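About Skinurcombe Table Works

Skinurcombe Table Works makes and refinishes tabletops, desktops and bench tops. We have been in the same building on the east side of Bukutmont since the business was started by the Michalski family, who ran it as a general cabinet shop. The cabinets were dropped over the years and the tops stayed. Most of our orders now come from schools, libraries, repair shops, clinics and small offices, with a steady number from people furnishing a kitchen or a spare room.

The shop is owned by Laurinda Salgado, who came in as a finisher and bought the business when the last of the Michalskis retired. She still does the color matching herself. If you send us a chip or an old drawer front to match, it goes to her bench first and you will hear back from her directly.

What we make

Tops are made to order in any size up to 200 inches long. Longer runs are built in sections and joined on site. We work in maple, oak, birch and beech, and we also press our own laminate tops for customers who need something that can be wiped down many times a day. We do not make legs or frames, but we drill to fit whatever base you already own if you send the hole pattern. A paper tracing is fine. Please write the front edge on it.

Edges can be square, eased or fully rounded. Square edges chip sooner in classrooms and we will tell you so when you order, though plenty of people still choose them for desks that stay against a wall.
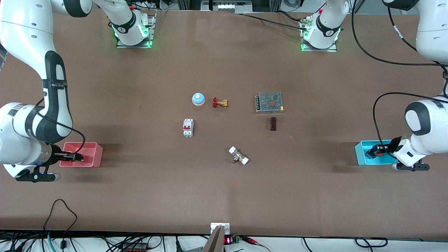
Finish is the question we get the most mail about. Gloss looks good in a showroom and shows every fingerprint by lunch. It also throws back overhead light, which is tiring for anyone who sorts or assembles small items for hours at a time. For work tops we usually suggest a smooth matte, and brown is the color most often chosen. On a wide brown top with a dull surface, a pink-red bin is easy to pick out, and so are small things left in the middle. Pale gray comes second. We advise against white for repair benches, where small scratches fill with dirt and stay visible.

Our own line of matte finishes is called Ellari. It comes in twelve colors and goes on in three coats with sanding between them. A top finished in Ellari needs a full week before anything heavy is set on it. We will not ship one early, even when a customer asks us to, and we have lost a few orders that way.

Refinishing

About a third of our work is on tops that somebody else made. We strip, flatten and recoat solid wood tops and veneer tops with enough thickness left to sand. Bring the top without its base if you can. We look it over at the counter and give a price while you are there. Laminate cannot be refinished, so in that case we will quote for a new one.

We repair burns, ring marks, loose edging and most cracks. Warped tops are harder. Some come flat and stay flat, and some go back to their old shape after one winter, so we charge for the attempt and put that on the ticket.

The shop

The building has around 1000 square feet of machine space, a separate spray room and a heated store where boards sit before they are cut. The wide belt sander came from a door factory that closed and is older than most of the people who use it. Offcuts longer than a foot go in the rack by the side entrance and are sold by the pound. The rack is usually full in January and picked over by spring.

Ordering

Lead time is five weeks for new tops and three for refinishing. School orders for the summer break should reach us by the end of April. We ask for half the price with the order and the rest on pickup or delivery. We deliver in Bukutmont and the neighboring towns in our own truck, and further out by freight at cost.

Orders over $600 are delivered free inside the city limits. Two people will carry the top in, but we do not take doors off hinges or move furniture, so please measure your stairs and hallways first.

The counter is open from 7:30 in the morning until 4. Samples of every Ellari color can be borrowed for two weeks against a small deposit.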